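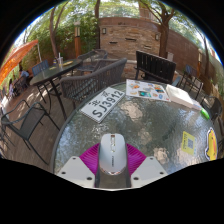 Against the Outdoor Office

Every August my neighbour Helmut Kuhlmann announces that he is going to work outside. He says it over the hedge in the tone other men use for giving up drink. By the Thursday he is back indoors with the curtains drawn and a damp flannel on his neck, and I am too well brought up to mention it.

I have been thinking about Helmut because it is February, and February is when the garden furniture people start writing to me. The Tavlow catalogue came on 3rd February, with sleet on the envelope. Page after page of it was given over to what Tavlow calls garden working. A woman in linen smiles at a laptop. She isn't squinting. There is a bowl of lemons by her elbow, and I would like to know what line of work she is in that calls for so many lemons.

My objection to the outdoor office has nothing to do with fresh air, of which I am broadly in favour. It's that the garden was the last place left where you couldn't reasonably be asked to do anything. The kitchen went years ago. The bedroom went when somebody decided telephones should have email on them. The train used to be good for staring out of, and now a man across the aisle is sharing his quarterly figures with the whole carriage. But if you were in a deckchair, you were off. Your mother could see you were off. Even the cat understood it.

Now that deckchair is what the Evel brochure (Evel being Tavlow's dearer cousin) calls a "secondary seat". The primary seat has lumbar support and costs more than my first car.

I put all this to Amra Đorđević, who runs a small accountancy practice from home and has less patience with me than most. She told me I was being precious. She has two children and a husband who hums, and for her a table on the terrace is the only quiet room in the house. If she can do a client's VAT under a tree, she said, then the tree is earning its keep.

I have no good answer to that. I can only point out that she said it indoors, in a cardigan, next to a radiator.
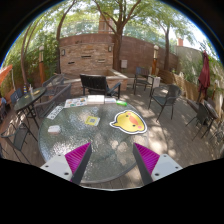 There is also the small matter of whether it can be done at all. Screens were made for people in caves. Take one into daylight and you find yourself looking at your own chin for four hours, with a spreadsheet somewhere behind it. Paper blows away. Tea gets a fly in it. The wifi reaches as far as the back step and then loses heart, so you end up perched in the doorway with your legs in the garden and your head in the utility room, enjoying the worst of both. Guvon will sell you a gadget for this, a sort of plastic mushroom you plant in the flower bed at a cost of about 200 pounds. Helmut has one. The slugs are very fond of it.

And then there's what it does to everyone else. I have heard the whole of a disciplinary meeting while tying up beans. I know more than I should about the pension arrangements at Helmut's firm. A person on a video call in a garden believes himself to be alone with nature and speaks accordingly, at the volume of a man hailing a ferry.

What I'd like is a return to the old, slightly shabby arrangement, where the table outside was for lunch, or for a drink when the sun got round to it, or for leaving a seed tray on until it became part of the table. You sat down at it with nothing in your hands. After a while somebody came out and asked what you were doing, and you said nothing, and they pulled up the other chair.

Amra says this is a fine thing to want if you haven't got a return due on Friday. She has offered to do mine, by the way. She wants the receipts in date order, and I have told her I'll sort them out on the bench as soon as it stops sleeting.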